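Search this site Search Menu

About the Urnberg bench

Michalík is a small company that sets up and looks after robot cells for firms that repair and refit computers. Most of our work is at customer sites. The Urnberg bench is the cell we keep in our own building, and this page is about that one machine: what it consists of, how we set it up, and what we do to keep it running.

What the cell does

The cell fits parts into desktop computer towers and takes them out again. The parts are processors, memory modules, expansion cards and hard drives. We use it to work out grippers, trays and programs before they go to a customer, and to train the people who will run the cells afterward. When a customer calls with a fault we can't explain over the phone, we try to get the same fault here first.

Urnberg is the town where the first version was built. We moved to Treltum later and the name came along with the bench.

The bench and the tray

Everything stands on slotted aluminum profile. The slots let us bolt down a fixture wherever a job needs it and move it again the week after. That freedom is also the most common source of trouble. A tray that has been moved and put back is never exactly where it was, so every move is followed by a new calibration, including the small ones.

Loose parts wait in a gray tray with a pocket for each type. We print the trays ourselves. A new tray takes two or three tries before the pockets are right: too tight and the gripper lifts the tray along with the part, too loose and the part sits at a slight angle and goes into its socket badly. Memory modules are the fussiest. The blocks that hold them wear on the inside faces, and we replace a tray after 600 cycles whether it looks worn or not.

The tower goes on its side with the panel off, so that the board faces up. It is placed by hand. We tried a clamp that pulled the case into a corner stop, and it bent the thinner cases, so we went back to placing it by eye and letting the program find the board.
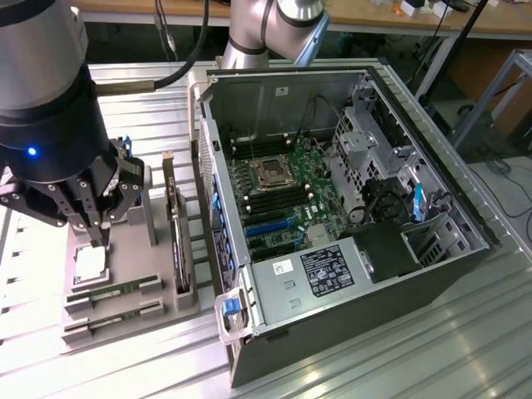
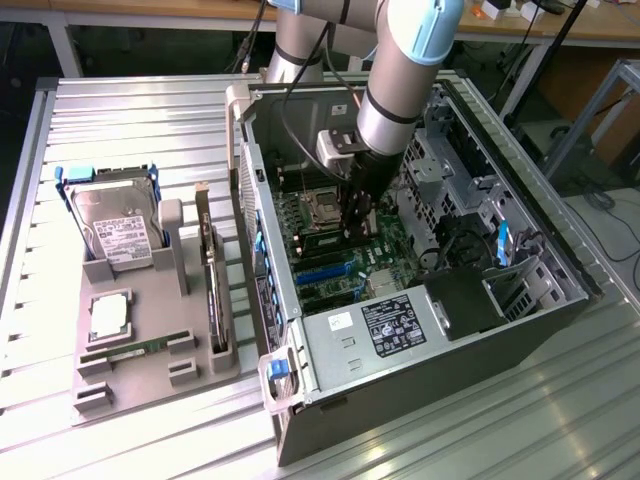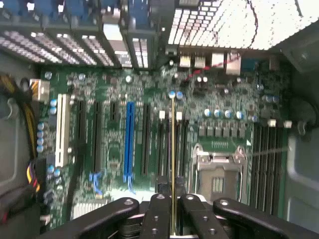

The Urnberg bench with an open tower. The last picture is the view from the gripper, with a thin card between its fingers.

How we set it up

Setup starts cold, with the arms powered down and the cables checked along their full length. Cables fail more often than anything else on this cell. They loop over the arms and flex with every motion, and a break inside the jacket shows up as a camera that drops out in one pose and works in all the others. We look for flat spots and shiny patches, and we change any cable that has them.

Next come the finger bolts. They are checked with a torque driver and marked with a paint pen. A finger that has shifted by half a turn of a bolt will still pick up a processor, but it will set it down crooked, and socket pins do not forgive that.

After that the arms are homed and the tray is calibrated, one pocket at a time. The program for a full tray has 232 taught points. We do not touch most of them in a normal setup. If the four corner pockets check out, the rest follow. If one corner is off, we loosen the tray, clean under it and start over. Shimming a corner has never saved us any time.

Last is lighting. Bare metal and heat spreaders throw glare back at the cameras, and the wrist camera is easily washed out when it looks toward the rear of a case. We set exposure with a real tower on the bench — an empty table gives the wrong reading.

Looking after it

The bench is vacuumed at the end of each day, slots included. Screws lost in a slot get under trays. Finger pads are wiped with alcohol in the morning and replaced when they start to glaze. Once a month we run the arms through their full range with the gripper off and listen to the joints.

Every fault goes into a paper log that stays with the cell. The log is also where we found that many of our dropped memory modules came in the first hour of the day. We now run a warm-up of around 2 minutes before the first pick.

Working with us

We build cells in this style for repair shops and refurbishers, and we service cells built by others if the drawings exist. Our usual partner for sheet metal and frames is Bikent, also in Treltum. Operator training is held here on the bench, in small groups, with the next round in September. Trainees calibrate the tray themselves, and we move it on them at least once during the course.

We use cookies to remember your settings and count visits to this site. Accept Decline Read more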